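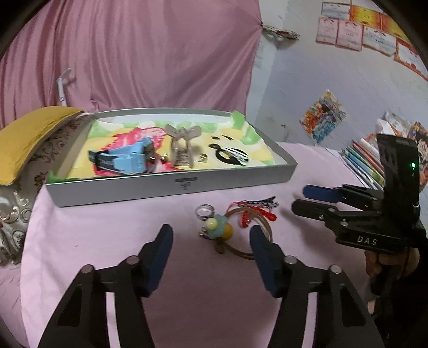 Sorting the small-things tray

The tray on my desk gets sorted when it stops working as a tray. The test is simple: if I need to move more than two items to reach the one I want, it is overdue. In March it failed the test on a hair tie, so I put the pink cover on the table and started taking things out.

The tray is a shallow silver-gray box with a small printed label still on the front wall. I have left the label alone. The last one I peeled took a patch of the finish with it and left adhesive that needed two rounds of rubbing alcohol. The long side faces me, which gives the best reach.

Lining

A bare metal-colored tray is noisy and things slide to one end every time it is moved. I have tried felt (sheds, holds dust), shelf liner (curls at the corners) and paper (fine for a week). The current lining is a cartoon cloth in yellow, pale green and pink, laid in without glue. It can be lifted by the corners to empty the whole tray in one motion, and it goes through the wash with everything else. The only drawback is that a busy print hides small gold items. The little gold charm beside the tower ornament disappears against it from certain angles, and I have given up on that charm twice before finding it under my nose.

A plain cloth would fix this. I have one. I prefer the cartoon one.

What stays in

The tray holds things that keep their shape. The metal tower stands upright in the middle because if it is laid down it takes up three times the area and catches on straps. It also works as a marker: charms go at its base, larger things go left, hair clips go right. The striped clip is flat enough that something else can sit on it, although I try not to let that happen.

The light blue thing with the black strap goes on the left with the strap kept close to it. Straps are the main cause of disorder in any small tray. They have no natural resting position and they pull other items along when lifted. If I owned two more items with straps I would need a second tray.

What comes out

Anything made of cord or thread comes out first and gets laid on the table cover:

The brown cord bracelet. Opened to its full loop so I can check the knots. It had worked itself through the keychain.
The keychain with the pale blue flower. The beads are fine. The brown cord below them is short, and it is the part that tangles.
The red cord. Coiled, with threads curling off it. I bought it in Dratirthorpe for a knotting project and have used very little of it.
The black-and-white braided hair tie. Laid out straight, which makes it easier to see where the braid has gone slack.

The clear ring with the silvery band also came out, though it is not cord. It rolls, and I would rather it rolled on cloth than off the back of the desk.

Untangling

I work on the cover and not on the bare table. Cloth has enough friction to hold one end of a cord still while I move the other. The order I use is stiffest item first. Pull the keychain free, then the bracelet, then deal with the red cord by itself. Pulling on the red cord early tightens everything it touches.

Time for the whole job was 11 minutes, of which the red cord took most. I could cut this by winding it on a card. I have a card. It has been under the printer since winter.

Storage for the cord items

I looked at the Zinex drawer inserts, which come with 5 compartments. The compartments are deep and narrow, good for batteries and bad for rings. Fingers do not fit. The Jistalier version is wider, but the dividers lift out too easily and small charms get underneath them. I returned one and gave the other to the kitchen, where it holds tea bags without complaint.

For now the cord items go in a cotton pouch, one pouch for everything, drawn shut loosely. This is not a good system. It does keep cord away from charms, and that covers most of the problem. Separate pouches would be better, and I may sew a pair from the offcuts of the table cover.

Cleaning

Metal pieces get a dry cloth. Beads get a damp one, wrung out hard, and are left for an hour before going back. I keep water off the cords altogether. Braided elastic dries slowly and picks up a smell if it goes into a closed pouch too early. The tray itself is wiped along the inside corners with a cotton swab, since lint collects there and the cloth does not reach.

Next sort will be whenever the two-item test fails again. I am adding one rule in the meantime: nothing with a cord goes in the tray overnight.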